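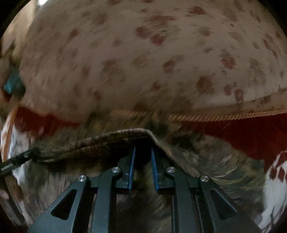
Can a corded cushion be cleaned without taking the cord off?
Use a barely damp cloth, work along the seam in the direction of the twist, and keep water off the stitching. Cord that has come loose should be sewn back down before any cleaning is done.

Gallery: Cushions, Throws and Trim

Leltura is a small upholstery and soft furnishings workroom run by Viera Urban and Dušan Baláž. We make new covers, repair old ones and replace trim. The page was last updated 20/08/2023. Notes on fabric and finish go with each entry. Prices are on the price list, which changes in September.

Beige cushion, reddish-brown print
The marks are irregular ovals and streaks, some deep brick red and some a faded brown. The fabric has a soft, slightly fuzzy surface. A print like this has no repeat that has to be matched at the seam, so it is an easy one to cut.

Twisted cord
Gold and orange, set along the seam. We sew cord by hand on rounded cushions. On straight edges it can go in by machine with a flanged cord, and the work takes less time. Ends are wrapped with thread before cutting or they unravel.

Red fabric
Deep red next to the cord, with faint vertical ribs or folds. Customers who want a plain color beside a print usually ask us for red or dark green. Bring the cushion with you when choosing. Colors look different under our lights than they do at home.

Brown shaggy fabric
Olive, tan, gray and dark brown mixed, with long fibers. The folded hem has a lighter speckled trim in beige and brown. Long fibers should be brushed out of the seam with a blunt needle after sewing. Do not iron this kind of fabric. Shake it outdoors and comb it with a wide comb.

Ordering
Send the width, the depth and a photo of the old cover if there is one. Allow 4 weeks for a new cover and 2 weeks for trim only. Cushion pads can be refilled at the same time. We do not take leather.

Danica Říha handles orders and sample requests. Fabric samples are mailed free, up to 4 per customer. Covers can be collected from the workroom or from the Koubek shop during opening hours.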